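Notebook, menu workshop, 15 December 2020

Third tasting for the Gurnville supper club project, and I am thrilled with this one! Salma Abdel Hamid came in early to start the lentils and by the time Fathima and I had the rice washed the whole kitchen smelled of cumin and burnt onion. The idea is still the same: home dining rooms, the kind where a family cooks for a few travelers in their own front room, and what we can learn from them before we open in June. 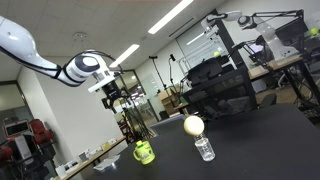 Sajib's notes from the Pathirana house are the best thing we have so far. He ate there on 4 nights and wrote down everything, down to which dishes went back for seconds. The table gets set with whatever the family owns, and he loved that -- so did I. We should do the same with drinks. A lime-green plastic mug with a curved handle and a pale pattern on it would look great beside the fish curry, much better than the matching glasses Temier wants to sell us.

Results for today. Pumpkin curry: needs more salt, otherwise done. Lentils: perfect, don't touch them. Fish: I used the sour paste at 5 spoons and it was too much, Nilmini says go down to four and add it later. I think she's right, will try it next time. Coconut sambol: gone before I could write anything down!

Cost came to 67 dollars for seven people, flatbread included. Zesus had no fresh curry leaves again, so we used frozen. Shiuli could taste the difference, I couldn't -- worth doing side by side.

To do: ask Sajib for the name of the sweet with the treacle. Borrow the bigger rice pot back from Fathima. Smaller fish.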